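Grollarus Shelf Notes
README

Notes on sorting a small set of technical books and papers into an upright file holder on a tiled surface. Titles are kept in the language of the cover. The Chinese titles include 汽车底盘 (automobile chassis), from a series on modern automotive technology. 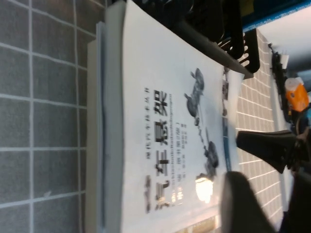
Does a book have to be listed under an English title?
The original title is enough. Add a translation in brackets if you have one.

Sorting
1. Stand books upright, spines out, tallest at the back.
2. Leave the dividers in. The black mesh holder has slots and takes paperbacks well.
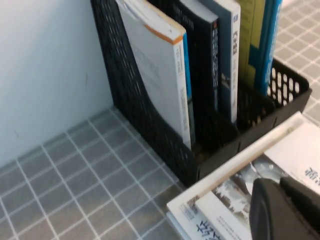 3. Lay thick or floppy items flat beside the holder.

Files
titles.csv has 115 rows, one per item. notes.txt holds remarks on condition, 400 characters at most per item.
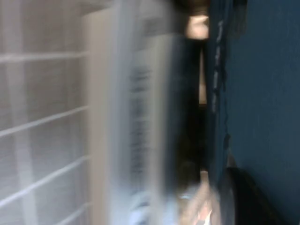
Spine text is typed in by hand from the book itself. If a spine can't be read, the field stays blank. Send corrections to the Warnham list by Friday.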